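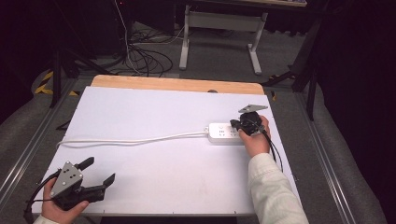
桌上的插线板和地上的线

分类：生活杂记 / 收拾屋子
阅读时间：5 分钟

我搬到这个城市已经第三个冬天，中文也写了三年，还是有很多词不确定。比如今天要写的这个东西，有人叫插排，有人叫排插，有人叫插线板，房东叫它"拖线板"。我问过房东哪一个是对的，她说都对。那么我在这篇里面用插线板。

一月份我做的最大的一件事情，是整理电线。听起来很小，可是我做了三个晚上。

我先说原因。我的工作间铺灰色地毯，地毯的坏处是线放在上面不会滑走，它就一直待在那里，越来越多，慢慢缠成一团。黑色的线和黑色的线缠在一起，你分不出哪一根是谁的。旁边又有一根白色的细线垂下来，也掉进那一团里。我每次走过去都绕开，绕了很久，后来绕路变成习惯了。有一天晚上我要找一根显示器的线，蹲在地上找了很长时间，最后找到的是另外一根，已经没有用的。那天我决定不能再这样。

第一个晚上我只处理插线板。

以前我把它放在地上，靠墙，插插头要趴下去，看不清楚孔在哪里。这次我把它拿到桌子上来弄。桌面上垫一块白色的板，插线板平着放，插孔朝上，白色的电源线向左边拉直，一直拉过板子的边。我觉得"拉直"这一步很重要，因为线一直，你马上知道它从哪里来，到哪里去。白线放在白板上不太显眼，但是很干净，看着心里舒服。

缺点也有。白色的东西容易脏，而且白板会滑，下面要有一点防滑的垫子。我用的是厨房剩下的那种，剪了两块。

插线板是 Sidura 的，在楼下五金店买的，67 块。店里还有 Prornitz 的一种，外观几乎一样，老板说线更长。我没有买更长的，我的问题就是线太长。老板听了笑，他说来买插线板的人都嫌短，我是第一个嫌长的。

第二个晚上我处理地上那一团。方法很笨：先把电源全部关掉，拔掉，然后从外面的线开始，一根一根地抽。不要拉中间的，越拉越紧。抽出来一根，就用魔术贴绑好，贴一张纸标签，写它是什么。最后我手里有 14 根线，其中五根我不知道是做什么用的。我没有扔，放在一个鞋盒里，盒子上写"不知道"。我的朋友 Haziq Purba 来喝茶的时候看见这个盒子，他认出来两根，一根是旧打印机的，一根是他自己的，去年借给我忘记了。他拿走了他的那根，还拿走了我的饼干。

第三个晚上我想把线固定在桌子下面。我的另一张桌子是白色金属架子的，两条腿中间有一根横梁，我一直觉得这根横梁没有用，只会碰到脚。其实线可以沿着它走。我用了几个 Abera 的夹子，不用打孔，可以拆下来。这一点对租房子的人很要紧，我的合同里写得很严格，墙上和家具上都不可以有洞。

桌子下面那种铁丝的线槽我也看过，网上 Fimelach 的一款要 486 块，我看了三天，放进购物车，又删掉了。也许明年再说。

还有几件小事，我记下来，怕自己以后忘记：

插头插进去的时候要插到底。我以前习惯轻轻放上去，觉得怕弄坏，结果接触不好，台灯会闪。现在我用一只手按住插线板，另一只手对准孔，用力推进去。在桌子上做比在地上容易得多。

不要把插线板一个接一个地串起来。这个是房东说的，她说了三次，我写在这里算第四次。

买以前看一下背面写的功率。我的小暖风机是 2800 瓦，它不能跟别的东西一起插，我给它单独用墙上的插座。去年冬天我不懂这个，跳过一次闸，整个屋子黑了，我在黑暗里查字典"跳闸"怎么说，然后给房东打电话。

标签不要用铅笔写，过几个星期就看不清。

现在的结果怎么样？桌面上好多了。地毯上还留着一部分线，是我每天要用的，我还没有想好它们应该去哪里。绑得太紧不方便拿出来，不绑又会乱。我试过把它们松松地卷成圈，过了两天圈就散了。如果有读者知道好的办法，请留言告诉我，最好是便宜的，也不用打孔的。

下个月我想整理书架。书架比电线难，因为书我舍不得写"不知道"。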